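Print this entry | E-mail this entry
Filed under: House notes / Wood finishing
3 comments

December, 6:40 a.m.

Second coat on the tabletop went on last night at nine and the surface was still tacky when I pressed a knuckle to it this morning. The can says overnight. The can assumes a heated room, and the workshop was at 49 degrees when I came down. I have moved the top into the back kitchen, laid it across two sawhorses and shut the door to keep the dog hair off it. The thermometer in there reads higher and should stay higher as long as the boiler behaves.

Notes on the finish so far, before I forget the details. The oil is the Nygård hardwax, satin, from the same batch as the window sills. I stirred it for five minutes with a flat stick, scraping the bottom each time, because the matting agent settles and the sills came out patchy when I was lazy about it. First coat was applied with a white pad, worked in circles, then leveled along the grain. I let it sit for fifteen minutes and wiped off everything that would come off. Second coat was thinner. I suspect it was still too heavy in the middle, where I had poured the oil, and that the ends are further along than the center for that reason.

Sanding sequence was 80, 120, 150. I stopped at 150 this time. On the hall bench I went to 240 and the oil hardly penetrated; it has worn through in two places where people sit to take off their boots. The Nygård sheet gives 150 as the upper limit for tabletops and I should have read it before doing the bench. Between 120 and 150 I wet the surface with a sponge to raise the grain and left it until it was dry to the touch.

One correction to last month's entry. I wrote that the boards were planed to final thickness at the Flusthorpe yard. They were planed, but one was left proud of its neighbor after glue-up and I took it down with a hand plane, set very fine, working at an angle across the joint. There was some tearout near a knot on the underside. I have left it alone.

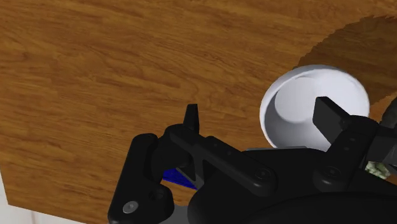 Moisture readings were acceptable before glue-up: 9 percent at both ends of each board, 10 in the middle of the widest. I will take another set from the underside in the spring. If the heating dries the room out over the winter the top will move, and the slots in the battens allow for that. The screws are snug and no more. I checked each one with a hand driver and backed two of them off a quarter turn.

Costs, for the record. Boards, 986 including delivery. Oil, 115 for the large can, of which I have used less than a third on this job. Pads and abrasives, 40, and I still have most of the 120 discs. Screws and batten stock came out of the box under the stairs. The quote from Kedness for a finished top of the same size was well above the total, though theirs would have been here in October and would have been flat on the first try.

Wiping rags are spread on the fence, flat and not overlapping. I will leave them out until they are stiff and then put them in the metal bin. The drying oil heats up as it cures and a crumpled rag can ignite with no help from anything else. I had one get noticeably warm in a bucket two summers ago.

1:15 p.m.

Checked again. The ends are dry and the center has a very slight drag to it. There is no print left by a fingertip, but a clean cloth does not slide as it should. I opened the kitchen window an inch. Air movement matters as much as temperature with this oil, and the back kitchen has neither vent nor fan. I considered running the small Jutora heater directly underneath and decided against it. Heating one face of a wide panel is a good way to cup it.

While waiting I made up the test piece I should have made first. It is an offcut from the same board as the front edge, sanded and oiled in the same way, marked on the back in pencil with the number of coats. Once it has cured I will put water, coffee, red wine and vinegar on it in separate spots and cover each with a glass for an hour. The sills passed water and coffee. Wine left a faint ring which came out with a gray pad and a few drops of oil.

I also looked at the frame. The legs are square to the rails within what I can measure with the large square. One foot is short by the thickness of a business card. The floor is worse than that, so I will fit adjustable glides on all four and set the level in place. The stretcher still needs its end grain sealed.

8:30 p.m.

Center is dry. The sheen is even from the window side and slightly glossier in a hand-sized area when seen from the door, which matches where the oil was poured. A light rub with a gray pad, dry, brought it down. It may need more once it has hardened fully, and the sheet allows two weeks for that. No hot dishes and no wet cloths until then. Place mats will go on from the first meal regardless.

No third coat. Two is what the sheet calls for, and a third would go on top of a surface that has already taken all it will take.

To do: glides, end grain on the stretcher, return the borrowed clamps, order 150 discs. Boiler pressure was low again this evening. Topped it up to 1.2 bar and will look at it before breakfast.

Tags: oil finish, tabletop, moisture, workshop
Shares: 2 | Print this entry | E-mail this entry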